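Two more people wanted for our arm build, Herkum shared workshop
16 Aug 2022, posted by Kosmas Manolakis

We're building a tabletop robot arm in the back half of the Herkum workshop, and we'd love two more pairs of hands (and heads!) to join us from now until April. There are four of us at the moment. It's unpaid, it's one evening a week plus whatever you fancy doing at home, and tea is included.

The project is called Fodo. The idea is an arm that can clear a kitchen table: pick up what's lying on it, decide where it goes, put it there without knocking the cups over. We do nearly everything in simulation first, as the real arm is still in bits on the bench and the second-hand gearboxes we got for it need a lot of love. So most evenings you'll find us crowded round one monitor, arguing about friction -- great fun if you like that sort of thing, and we very much do.

The simulated side is coming on nicely. We have a wood-panelled room with a table in it, and we keep swapping the things on top. Bowls and bread are the everyday items. Then there are the awkward ones, with thin parts sticking out and no obvious place to grab, and those are where we learn the most.
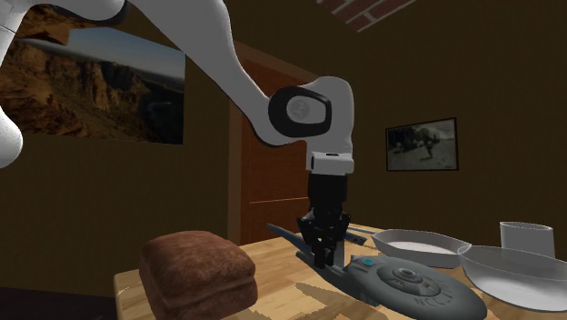 Fodo in the simulator, gripping the starship near the rear, saucer still on the table.

We've saved 724 grasp attempts on various objects so far, and someone needs to go through them with fresh eyes and sort the slips from the bad approaches. If that sounds like a treat to you, please write to us tonight!

What we're after:

One person who is happy in Python, or who has got far enough with it to be annoyed by other people's. You don't need to have touched a physics simulator before. Our object loader is called Furuseo, it was written in a hurry over a bank holiday, and it deserves better.

One person who likes making real things. The base plate has to be drilled again, the wiring wants redoing from the shoulder down, and we have a drawer of printed finger pads in different shapes that all need trying. If you can solder, lovely. If you can't, Kyriakidis will teach you -- he taught me, and I melted a lot of things on the way.

Age and background don't matter to us, though under-18s will need an adult with them when the power tools are out. The workshop is on the ground floor, with a wide door and one step that has a ramp.

We've spent 1055 euros between us up to now and we're not asking newcomers to chip in. Bring a laptop if you have one.

To join, send a few lines about something you've built, mended or taken apart and never got back together. No CV, please. We'll invite people along for an evening first so you can see whether you like us. There's room for six at the bench, so once both places are gone we'll take this notice down.

Contact: Kosmas Manolakis, Fodo build, Herkum workshop | © 2022 Herkum | Back to top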